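Donnie Imrie bought his first rental house in 2000, a two-bedroom place on Swanson Street with a bad roof and a tenant already in it. He still owns it. He has 3 more now, all within walking distance, and he does most of the repairs himself.

"I never planned on being a landlord," Imrie said. "My uncle wanted out and I had a little saved up."

The first year was hard. The furnace quit in September, before he had built up any reserve, and the replacement took everything the house had brought in.

"I learned to put money aside every month, even the good months," he said. "I don't touch it for anything else."

Imrie, 64, charges $800 a month for the Swanson Street house. He has been told he could get more. The family there has stayed a long time, and he said an empty house costs him more than a low rent does.

"You lose a month cleaning and painting, then another month showing it," he said. "People forget to figure that in."
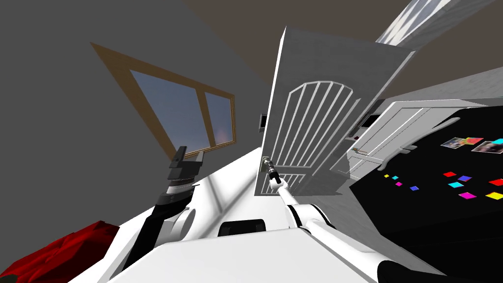 He meets every new tenant at the house and goes through the lease out loud. It takes an hour, sometimes longer. Most arguments he has had over the years were about things the lease already covered, such as who cuts the grass and where guests can park.

Imrie expects to sell two of the houses in the next few years. His daughter has asked about the one on Cindard Avenue.

"She'd have to pay for it," he said. "I paid my uncle."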